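Preguntas frecuentes sobre pintar juguetes y cajas de madera en casa

Llevo unos cuantos años pintando piezas de madera en la mesa de la cocina y contestando por correo casi siempre a las mismas dudas, así que las he ido juntando en esta página. Si la tuya no aparece, escríbeme (contesto tarde, pero contesto).

¿Qué madera me recomiendas para empezar?

Para piezas pequeñas, haya o arce. Son duras, lijan bien y apenas chupan pintura. El pino también vale, claro, y es más barato, pero los nudos sueltan resina y a los pocos meses te sale una mancha amarillenta justo donde menos te apetece. Si ya lo tienes en casa, tapa los nudos con goma laca antes de imprimar y listo. Yo compro los recortes en Catacutan, que los vende al peso. Hay que ir pronto, los martes por la tarde ya solo quedan astillas.

¿Hace falta lijar si la pieza viene «lista para pintar»?

Sí, siempre. Lo de «lista para pintar» es muy optimista. Yo doy una pasada con grano 120, quito el polvo con un trapo apenas húmedo, espero a que se levante la fibra y remato con grano 220. Redondea las aristas un poquito, sin pasarte: en un canto vivo la pintura se queda finísima y es por donde primero salta.
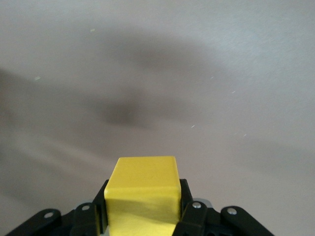 ¿Cuántas manos de color doy?

Depende del color, y aquí viene la gran decepción de todo el mundo: los amarillos y los rojos cubren fatal. Con un azul oscuro te apañas con dos manos, pero con el amarillo cuenta con 3 como mínimo, y sobre imprimación blanca. Ni se te ocurra ponerlo directamente encima de la madera, que queda verdoso y triste. Y manos finas, por favor – las gruesas gotean por los lados y tardan una eternidad en endurecer.

¿Pincel, rodillo o espray?

Rodillo de espuma pequeño para las caras planas y pincel sintético para los rincones. El espray deja un acabado precioso, no te lo voy a negar, pero necesitas un sitio ventilado y mucha paciencia para enmascarar. Yo lo dejé después de teñir de naranja medio alféizar.

¿Qué pintura uso si es para un niño pequeño?

Una al agua que indique en el envase que cumple la norma europea de seguridad de los juguetes, la EN 71-3. Mira también el barniz, que mucha gente elige la pintura con lupa y luego remata con cualquier cosa que había en el trastero. Y ojo con el tamaño: para menores de tres años, nada de piezas pequeñas que se puedan meter en la boca, por muy bien pintadas que estén.

¿Cuánto tiene que secar?

Entre mano y mano, lo que ponga el bote. Otra cosa es el curado, que va muchísimo más lento. Aunque al tacto parezca seca, yo dejo la pieza alrededor de 39 días sin regalarla ni apilarla. ¿Por qué 39? Pues porque es lo que tardó en dejar de pegarse mi primer juego de construcción, lo apunté en la libreta y ahí se quedó. Seguro que con menos te vale.

¿Y las cajas, también las pintas?

Casi nunca. Me gusta mucho el contraste de la caja en madera clara con lo de dentro en colores. Una mano de aceite incoloro o de cera, si acaso, y si la caja va a vivir en una estantería, ni eso.
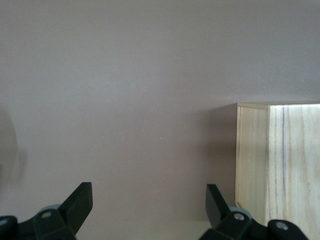
¿Cómo evito que la madera clara se ponga amarilla?

Del todo no se puede, la luz hace su trabajo. Lo que sí ayuda es un barniz al agua mate con filtro UV y no dejar la pieza pegada a la ventana. Evita el aceite de linaza si quieres conservar el tono pálido, porque tira a miel desde el primer día. Me lo avisó Janelle Baluyot, no le hice caso y tengo una bandeja color tostada que lo demuestra.

Se me ha desconchado una esquina, ¿tengo que lijarlo todo?

¡No, mujer (u hombre)! Lija solo alrededor del golpe hasta que no notes el escalón con la uña, pon un toque de imprimación y luego dos capitas de color. Guarda siempre un tarro con un resto de cada tono, con el nombre en la tapa.

¿Das clases?

De momento solo los talleres de junio, que organizo con Lovely Manalo en el local de Tratbridge. Somos pocos, traes bata y sales con 80 manchas y una caja terminada. Las plazas se piden por correo, con nombre y teléfono.

¿Aceptas encargos?

Pequeños, sí. Grandes ya no: una vez dije que sí a 200 fichas y todavía sueño con ellas.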